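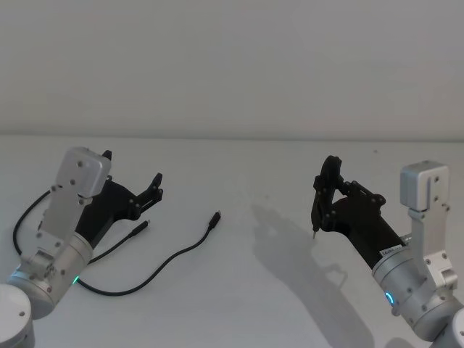
ケーブルは巻いてから置く

2019年7月16日

作業台の上に黒いケーブルが一本残っている。どこにもつながっていないように見えるし、誰かが使う予定かもしれない。こういう状態のケーブルは、たいていの職場で片付けの対象から外れる。工具なら戻す場所がある。紙なら捨てるか綴じるかを決められる。ケーブルだけが、長いあいだ台の上で保留される。

私の主張は単純で、ケーブルの片付けは収納の問題として扱うより先に、巻き方と終端の処理の問題として扱うべきだ、というものである。箱や引き出しを買い足す前に、一本を台から取り上げて巻き、留め、区分を決めて置くまでの手順を固定する。収納家具の選定はその後でよい。順序を逆にした職場では、箱の中に絡まった塊ができ、必要な一本を抜くために全部を台に出すことになる。そして出したものの一部はまた台に残る。

以下、手順の各段について理由と条件を書く。対象は事務所、工作室、家庭の机で使う細いケーブルで、充電用、信号用、小型機器の電源用を含む。建物の固定配線と、動力用の太いものは扱わない。

台の色について

先に作業台の話をしておく。片付けの成否は台の面にかなり左右される。

私は白い艶消しの天板を推す。黒いケーブルが載っていればすぐに目に入るからである。木目の濃い天板や黒いマットの上では、細い黒の被覆は輪郭を失う。ねじや座金も同じで、暗い面の上では手で探ることになる。白い面なら、台の端に立って見渡すだけで残り物が分かる。

艶のある白は勧めない。照明が映り込み、その反射の縁が細い線に見えるため、ケーブルの影と紛れる。艶消しの面では明るさの変化がなだらかで、線状のものは線状のものとしてだけ見える。背後の壁も無地のほうがよい。有孔ボードや掲示物が台のすぐ後ろにあると、視線がそちらに取られ、台上の残り物の発見が遅れる。壁面収納は面積効率の点で人気があるが、台の正面だけは空けておき、横の壁を使うべきだと考えている。

白い天板には汚れが目立つという反論がある。そのとおりで、目立つことが利点である。汚れは見えたときに拭けばよく、見えない天板でも汚れの量は変わらない。ただし、油を常用する作業や、着色剤、接着剤を使う作業では面の維持に手間がかかりすぎる。その場合は作業範囲だけに別の敷物を置き、作業後に取り去る。敷物を敷いたままにすると、結局は敷物の色が台の色になる。

天板の広さについては、広いほど残り物が増えるというのが私の経験である。狭い台では次の作業のために前の物をどけざるをえない。広い台では端に寄せれば済む。寄せられた物は次の日も端にある。広い台を使うなら、端に物を寄せる行為を禁じる取り決めが要る。

取り上げる前の確認

台上のケーブルを片付けるとき、最初に両端をたどる。途中をつかんで引いてはいけない。片方の端が機器に挿さっている場合、横方向の力が端子にかかる。端子の根元は被覆が硬く、内部の導体が曲げに弱い。ケーブルの故障はこの部分に集中する。

両端を確認した結果は、次のどれかになる。両端とも挿さっている、片端だけが挿さっている、両端とも自由である。

両端とも挿さっているなら、それは配線であって残り物ではない。台の上を通す必要があるかどうかを検討し、必要なら経路を決めて固定する。可動部のそばを通るものには余長が要るので、張りつめた状態にしてはいけない。余長は緩い弧にして、可動範囲の外側に逃がす。弧を小さく束ねると、動くたびに同じ箇所が曲げられる。見た目を整えるために可動部のケーブルをきつく縛る人がいるが、これは整頓の名を借りた破壊に近い。可動部の余長は、多少だらしなく見えるくらいでよい。

片端だけ挿さっているものが最も判断に困る。充電用のケーブルはこの状態が常態である。私は、挿さっている側を外して巻くことを原則とし、一日のうちに繰り返し使うものだけを例外としている。例外にしたものは、自由な端を台の縁の留め具に掛ける。留め具に掛けていない自由端は例外として認めない。この線引きがないと、すべてのケーブルが「よく使うから」という理由で例外になる。

両端とも自由なら、迷わず巻く。誰のものか分からないという理由で放置されることが多いが、巻くことと所有者を決めることは別の作業である。巻いたケーブルは誰のものであっても困らない。

巻き方

巻き方には、同じ向きに輪を重ねる方法と、輪の向きを交互に反転させる方法がある。後者は音響や映像の現場で8の字巻きと呼ばれる方式の仲間で、巻くときのねじれが互いに打ち消され、片端を持って投げても素直に伸びる。

長いケーブルには反転式を勧める。短いケーブルには同方向の単純な輪で足りる。短いもので反転を行うと、輪の数が少ないためにねじれの打ち消しがもともと小さく、手間のほうが大きい。さらに、反転式で巻いたものは、端を輪の中にくぐらせてしまうと引いたときに結び目が連なる。慣れない人が多い場所では、この失敗の後始末に時間を取られる。職場全体の標準としては、短いものは同方向、長いものは慣れた人が反転、と分けるのが現実的である。

輪の大きさは、被覆が自然に描く曲がりに合わせる。手のひらに巻きつける方法は手軽だが、輪が手の幅に固定され、硬いケーブルには小さすぎる。机の上に置いて軽く曲げ、手を離しても形がほとんど戻らない大きさを目安にする。戻ろうとする力が強いなら、輪が小さい。

機器の本体に巻きつけるのは避ける。電源アダプタの箱にケーブルをきつく巻いた状態は整って見えるが、箱の出口の直後で急な曲げが生じる。巻くなら、出口から少し余裕を取って弧を作り、その先を独立した輪にする。

前の使用者がつけた癖が残っているケーブルは、癖に逆らわずに巻く。癖と反対に巻くと輪が開こうとし、留め具に負担がかかる。癖が複雑で輪にならないものは、一度まっすぐに伸ばして置き、翌日に巻き直す。温めて癖を取る方法も紹介されているが、被覆の材質が分からないまま加熱することには賛成できない。

留め具

留め具には、面ファスナーの帯、ゴム、針金入りの帯、使い捨ての結束バンドがある。私は面ファスナーの帯だけを標準とし、他を廃止する立場である。

ゴムは劣化して被覆に貼りつく。貼りついた跡はべたつき、埃を集める。針金入りの帯は購入時に付いてくるのでつい再利用するが、先端の被膜が破れると針金が露出する。結束バンドは切るときに刃物を使うことになり、刃先がケーブルに当たる危険がある。固定配線には適しているが、出し入れするものには向かない。

面ファスナーの帯は、片端をケーブルに通して残せる型を選ぶ。帯がケーブルから離れないことが肝心で、離れる型を使うと、帯だけが台の上に散らばり、次に巻く人が帯を探す。探して見つからなければ、ケーブルは巻かれずに置かれる。帯の幅は細めでよい。太い帯は輪を強く押さえる必要がなく安心に見えるが、硬い縁が被覆に当たり、短いケーブルでは輪の大半を占めてしまう。

締める強さは、輪がばらけない程度とする。帯の下で被覆がへこんでいれば強すぎる。

帯の色を用途別に分ける案は何度も見たが、続いた例を知らない。色の意味を全員が覚えることを前提とする仕組みは、人が入れ替わると失われる。区別は色に頼らず、文字で行う。

名札

名札は端子のそばに付ける。輪の中央に付けると、使うときに帯とともに輪の内側に回り、読めなくなる。端子から指一本ほど離れた位置に、折り返して旗の形にした札を貼る。両端に同じ内容を貼ることが望ましい。機器の裏に手を伸ばして抜くとき、手元の端だけを見て判断できるからである。

書く内容は、端子の種類、長さ、相手の機器の順とする。管理番号だけの札には反対である。番号は台帳を引かなければ意味が分からず、台帳を引く手間をかけてまで一本のケーブルを正しく戻す人は少ない。番号が必要な組織では、読める言葉を先に、番号を後に書く。

長さの記載は省かれがちだが、巻いた状態では長さが見えない。長さを知るために巻きを解く作業は、片付けの手順をまるごと無駄にする。購入時の表示をそのまま写せばよく、測り直すほどの精度はいらない。

手書きか印字かについては、読めればどちらでもよい。印字機が別の部屋にある職場では、札を作るために席を立つ必要があり、その時点で札は作られなくなる。台の引き出しに細いペンと白い札を入れておくほうが、はるかに貼付率が上がる。

棚卸しの例

私が三月に手を入れたKotsideの共同工作室では、引き出しと箱と台の上にあったケーブルをすべて出して数えた。合計は212本だった。このうち相手の機器が確認できなかったものが40本あり、別の箱に移した。残りを巻き直し、札を付け、区分ごとに戻した。

区分は4つにした。電源、信号、充電、変換である。もっと細かくすべきだという意見はあった。しかし、細かい区分は戻すときの判断を増やす。端子の形ごとに分ければ探すときは速いが、両端の形が異なるケーブルをどちらに入れるかで毎回迷う。用途で大きく分け、区分の中では札を読む。この方式なら、戻すときの判断は用途だけで済む。

巻き直しにはほぼ7時間かかった。これを長いと見るか短いと見るかは分かれるだろう。私は、この種の作業を一度にまとめて行うことを必要悪だと考えている。日々の手順が働いていれば生じない作業であり、年中行事にしてはならない。年に一度の大掃除があるという安心は、普段の放置を正当化する。

収納には、Susisの浅い引き出しとUvusの蓋付きの箱を併用した。使い比べた結果として、ケーブルには浅い引き出しが向く。深い箱では輪が積み重なり、下のものを抜くときに上の輪の端子が引っかかる。蓋付きの箱は、蓋の上に物を置かれると開かれなくなる。長いケーブルの置き場としてなら、深さのある容器にも使い道はある。輪を立てて並べ、札を上に向ければ、抜き差しに支障はない。

壁に掛ける方法も試した。Adjeiの棒状の掛け具は、長いケーブルを掛けておくには十分な張り出しがある。ただ、細い棒に長期間掛けると、輪の頂点に自重で曲がりが生じる。掛けるなら、接する部分の径が大きいものを選び、同じ一点で支えないよう、ときどき輪を回す。そこまで気を配れないなら、引き出しに寝かせたほうがよい。

捨てる基準

相手の分からないケーブルをどう扱うかについて、多くの手引きは期限を決めて捨てることを勧める。私もおおむね同意するが、捨てる前に二段の確認を挟むべきだと考える。

第一に、被覆と端子に損傷があれば、相手の有無にかかわらず外す。根元の割れ、端子のぐらつき、導体の露出があるものを、まだ使えるかもしれないという理由で戻すことは認めない。使えるときと使えないときがあるケーブルは、まったく使えないケーブルより害が大きい。機器の不調を疑って時間を費やした後で、ケーブルが原因だったと分かることになる。

第二に、専用の端子を持つものは、機器の側から照合する。ケーブルを手に持って相手を探して回るより、使用中の機器の一覧を見て、専用ケーブルを要するものを拾うほうが速い。拾ったものと合わなければ、相手はすでにない。

汎用の端子を持つものには、本数の上限を決める。上限は区分の引き出しが閉まる量とする。数で決めると数える手間が生じるが、引き出しが閉まるかどうかは誰でも分かる。閉まらなければ、古いものから外す。

捨て方は自治体や事業所の規定に従う。金属を含むため、可燃物に混ぜてよいかどうかは地域によって異なる。外したものは端子の片方を切り落としてから回収箱に入れるとよい。切っておかないと、回収箱を見た誰かが拾って引き出しに戻す。切断は必ず両端を抜いた状態で行う。

想定される反論

巻く時間が惜しい、という反論が最も多い。明日も使うものを今日巻いて明日解くのは無駄だという意見である。作業が翌日も同じ台、同じ配置で続くことが確かなら、私も巻かなくてよいと思う。問題は、その確かさがたいてい後から崩れることにある。予定が変わり、別の人が台を使い、ケーブルは端に寄せられる。続くことを前提に残すなら、作業名と終わる日を書いた札を台に置くべきで、札を書くのが面倒なら巻けばよい。どちらの手間も嫌だという立場には、付き合う必要を感じない。

無線化で解決するという意見もある。信号については部分的に正しい。しかし充電の口は残り、そのためのケーブルはむしろ多くの人が共有するようになった。共有されるものほど手順が要る。

整頓は個人の好みに属するという意見については、個人の机に限って認める。共用の台では、最後に使った人の好みが次の人の初期条件になる。巻いてあるケーブルを前にして困る人はいないが、絡んだケーブルを前にした人は、自分の作業を始める前に他人の作業の後始末をすることになる。この非対称がある以上、共用の台の標準は巻く側に置くのが妥当である。

最後に、標準の手順を掲示するかどうかについて書く。掲示は不要だと考えている。台の縁に留め具があり、引き出しに帯と札とペンがあり、区分の名が引き出しの前面に書いてあれば、手順はほぼ読み取れる。掲示を足すなら、台の正面を避けて横の壁に貼り、文字は引き出しの前面と同じ語を使う。「電源」と書いた引き出しに対して掲示が「給電用」となっている職場を見たことがあるが、こういう不一致は早めに直しておいたほうがよい。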